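Budget for the Fingers First

Most requests for a small robot arm arrive as a single line: one arm, one price. The line gets approved or refused, and the discussion ends there. I have read enough of these at Bivano to think the form itself is at fault. It asks what the machine costs and leaves out the parts that touch the work.

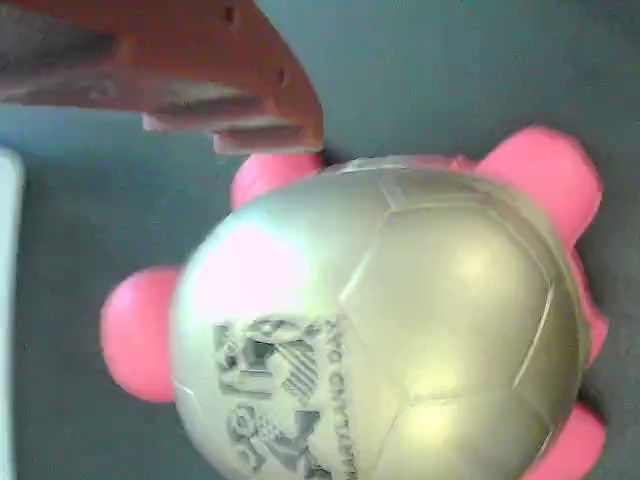

Vol. 12, p. 165

Our bench work is plain pick-and-place with soft and rounded goods. A toy turtle with a ball for a shell is a fair test piece. The shell gives two flat fingers very little to hold, and the head and feet are easier to grip but stick out at odd angles. A buyer who plans only for boxes will write a specification that the turtle fails on the first morning.

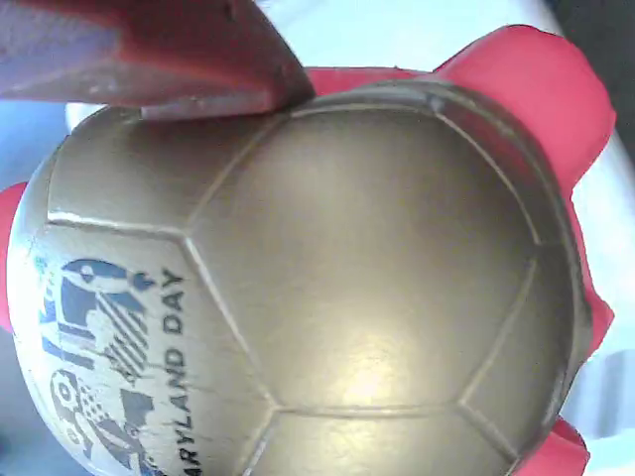
Shell between the gripper fingers. Scuffs show on the contact face.

Contact faces wear. That is normal, and it should be a budget line of its own, with spare fingers and pads ordered along with the arm. The Guslow request set aside 300 dollars for spares and was told to take it out as padding. I would have doubled it. A finger set is cheap next to a week of waiting for one, and a buyer who holds two sets can swap pad materials and compare them on the same part. 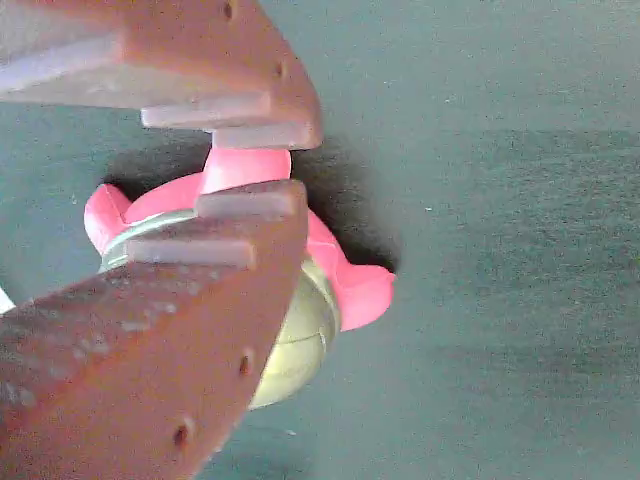

Grip on the knob, with gray pads above and below.

The second missing line is cable and mounting. Clamps, connectors, strain relief and a spare supply came to 322 dollars on the Tello bench, all of it charged to office sundries by people who had no better code for it. The money was spent either way – the form only hid it, and next year's estimate started from the wrong number.
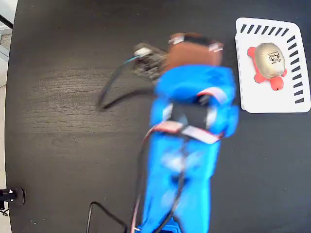 Arm in motion, turtle in the tray.

The third is bench time. An arm that must share a table with assembly work needs hours reserved in writing. Birnum planned none, and its arm ran only after 4 p.m.

I would change the form before changing the supplier. Put fingers and pads at the top, then cabling, then hours, and the arm last. Require a sample part with each request, and make it the most awkward one in the bin. Requests filed in January could use the new layout with no change to the approval limits.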